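README – Triltstead handheld set, household tabletop portion
Purchasing and planning notes

Maintained by Elvira Urrego. Corrections welcome, invoices less so.

What this file is for

The technical card for Triltstead covers formats, splits and how to load the thing. This file covers money. It was written after the third group in one month wrote to ask what it would cost to collect something similar, and after I noticed that my three replies did not agree with each other.

Everything was collected with handheld grippers. A person carries the gripper, picks things up, puts them down, and the camera on it records the work. We priced robot arms first, got the quote from Ospina, closed the quote from Ospina, and went for a walk. The handheld route came out far cheaper per hour of usable recording, and it fits in a car.

What we budgeted

The first plan set aside 4000 dollars for hardware and 100 dollars for objects. The hardware figure held up fairly well. The object figure was put there by someone who had never bought objects, namely me.

Hardware lines, in the order they hurt:

Grippers. Buy in pairs, plus a spare. A single gripper is fine until the task involves a box with a lid.
Finger pads. Treat these as a consumable. They went on the sheet as "accessories" and were therefore the first thing cut in review. Put them under "grippers" and they will survive.
Storage cards. Ours came from Gakosport, which mainly sells things to cyclists, and they were fine.
Batteries and chargers. Count the outlets at the site before you count the batteries.
Cases. Foam inserts are a luxury. Towels are not, and the towels are still on the books as "protective textile, assorted." 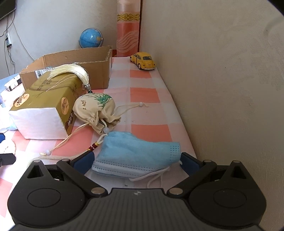
Objects are the part of the budget where good planning goes to die. Rigid things are cheap and behave themselves, and you will be tempted to buy only those. Soft things with strings on them are where a gripper earns its keep, so put thin, floppy and tangly items on the list early, and give them their own line. We ended up moving money from "contingency" to "objects" twice, at which point there was no contingency and the line was renamed "remaining."

Where you can, record in real rooms with what is already there. Rooms come with their own tablecloths and clutter, at no charge, and we could not have bought clutter that convincing. What you pay for is access: travel, setup, and the time it takes to agree with a household on which shelf is off limits.

What we spent time on

The collection plan called for 84 sessions. Plan the paid hours for each session as three separate items:

Setup and calibration
Recording
Copying files, checking files, and finding the cable

We budgeted only the middle one. Almost 10 of the early sessions went over their hours before anyone had looked at a single file – a planning problem, though for a while we blamed the chargers.

Sundays were popular with households and expensive for us. If your institution pays a weekend rate, find out what it is before you offer people a choice of days.

Ordering notes

Marnum, our purchasing system, has no category for a gripper that is not attached to a robot. We tried "laboratory equipment, other" (returned), "hand tools" (returned with a question about safety glasses) and finally "camera accessories" (approved in an afternoon). I make no recommendation here.

Order spares with the first order. A second order restarts the approval process, and the second order is always for one screw.

Ask the supplier for the lead time on pads separately from the lead time on grippers. They are different numbers and only one of them appears on the quote.

Known gaps

Replacement costs are not broken down by part.
Staff time is listed in hours only, as rates differ too much between groups to be of use to anyone else.
Shipping is missing for the first order. The receipt exists. I have seen it.

Changes

September: split "objects" into rigid and soft. Added the Marnum notes. Removed the Ospina quote at the request of people who had read it.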